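Holloway Publishes Results of Side-by-Side Gripper Trial

Two-arm test bench compared finger sets from Tanberg and Altent on household chores

22 July 2025 - Holloway, an independent test house for automation equipment, today released the results of a trial comparing two parallel gripper finger sets on a bench-top, two-arm workstation. The trial ran from February and covered 2655 logged attempts at 14 household tasks.

The finger sets were supplied by Tanberg and Altent. Both were fitted to the same pair of arms and run through the same task list by the same operators. Control software and motion logging were provided by Siteck.

Tasks were chosen to be awkward for a gripper. They included picking up soft vegetables, opening a lined bin, folding a cloth and using hand tools made for people. Each attempt was scored as complete, partly complete or failed, and any slip of more than a few millimeters was noted separately.

Tanberg's fingers did better on thin and rounded handles, with fewer slips under load. Altent's fingers were faster to close and left fewer marks on soft produce. On flat items such as cards and lids, the two sets scored close enough that Holloway does not name a leader.

Tool use gave both suppliers the most trouble. A scoop or ladle can turn in the fingers once its head meets resistance, and the arm then has to set it down and start over. Holloway recorded 473 slips in the trial, most of them in this group of tasks. 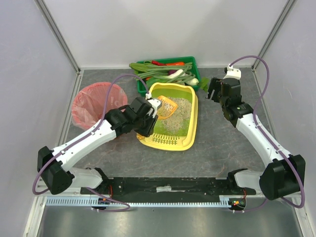

Cable routing was also reviewed. Operators found that a loop left too short at the elbow pulled on the wrist connector at full reach, and the routing was changed before scoring began - the full report lists the final loop lengths for each arm.

The report does not cover price or service life. A second trial will run each finger set for 400 hours and measure wear on the contact surfaces, using the same workstation and the same Siteck software.

The full report, with scoring sheets and motion logs, is available on request from the Holloway press office. Suppliers who want to enter a finger set in the second trial can ask for the entry form at the same address.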